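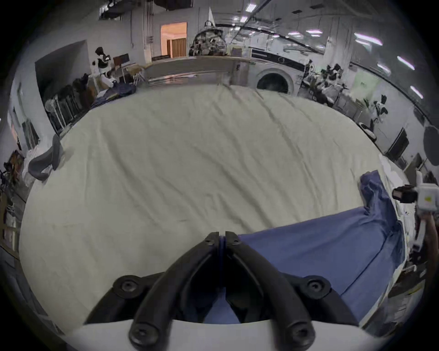
Hipólito Vergara não gosta da palavra "organização". Diz que, desde que ela virou profissão, vende caixas. Dono da Prarora, pequena lavandaria e oficina de passar a ferro que serve hotéis e casas particulares, aceitou falar comigo numa tarde de janeiro com uma condição: que eu não lhe pedisse truques.

Pedi, claro. O primeiro era inevitável. Como se dobra um lençol de elástico?

"Mal", respondeu. "Dobra-se mal e mete-se na prateleira. Tenho doze anos disto e os meus não ficam como os dos vídeos. Os dos vídeos também não ficam, se os abrir ao fim de uma semana."

A resposta tem graça, mas desconfio dela. Vergara vive de entregar roupa dobrada e cobra por isso. Quando lho lembrei, encolheu os ombros e explicou que a dobra do cliente e a dobra de casa são coisas diferentes. O hotel paga para que o lençol saia do saco com um vinco a direito. Em casa, ninguém vê o vinco, a não ser quem faz a cama, e essa pessoa vai deitar-se em cima dele nessa mesma noite.

Insisti na superfície. É a única matéria em que se torna quase dogmático. Uma mesa larga, coberta com um pano claro, vale para ele mais do que qualquer método. "As pessoas dobram em cima da cama, que é mole, ou no ar, com o queixo. Depois queixam-se de que fica torto." E o pano que cobre a mesa, tem de estar esticado? Aqui hesitou. Começou por dizer que sim, sempre, e acabou por admitir que um lençol enrugado por baixo serve perfeitamente para separar e dobrar peças pequenas. Para passar a ferro, não. A ruga de baixo marca a peça de cima, e disso não abdica.

Perguntei-lhe então pelo método Jisetness, que nos últimos tempos me aparece em toda a parte: dobras em retângulos cada vez menores até a peça se aguentar em pé na gaveta. Vergara frequentou um curso, seis sábados seguidos, pago do próprio bolso.

"Aprendi a dobrar uma t-shirt em nove movimentos. Antes dobrava-a em cinco. Gastei dinheiro para ganhar quatro movimentos."

E as peças não se aguentam em pé? "Aguentam-se até tirar a primeira."

Também não lhe comprei esta por inteiro. Em minha casa há uma gaveta arrumada assim desde o outono e continua de pé, com alguma batota nas pontas. Contei-lho. Quis saber quantas pessoas mexem na gaveta. Uma só, eu. "Pois", disse, e não acrescentou nada. Tive de reconhecer que a gaveta dos meus filhos nunca chegou a ser experimentada.

Onde me pareceu mais convincente foi a falar daquilo que fica por dobrar. Todas as casas, diz, têm o pano amarrotado que anda de um lado para o outro: cai na beira da mesa, passa para as costas de uma cadeira, acaba no chão. Não é roupa suja nem está arrumado. A indústria das caixas, garante, vive desse pano. "A Clellilar tem um cesto para ele, a Grasso tem outro com tampa. Compra-se o cesto e o pano continua na cadeira, só que agora também há um cesto."

O que propõe em troca é tão pouco que chega a irritar. Pegar primeiro no pano mais amarrotado, abri-lo com as duas mãos, encontrar dois cantos e só depois decidir o que lhe fazer. Alisar do centro para fora. Deixar as peças grandes para o fim, quando já há espaço na mesa. Perguntei se isto não era, afinal, um método, e se não tencionava vendê-lo. Riu-se pela primeira vez.

"Se lhe pusesse um nome, vendia. Mas depois tinha de o seguir."

Falta saber se alguma coisa disto poupa tempo. Vergara afirma que sim, mas não tem números, nem finge tê-los. Fui para casa e experimentei com uma pilha de toalhas e um lençol velho por cima da mesa de jantar. Ficaram direitas. Não sei dizer se demorei menos, e a mesa teve de ser desocupada antes do jantar, pormenor em que ele não tinha falado. Telefonei-lhe a reclamar.

"Jante mais tarde", disse.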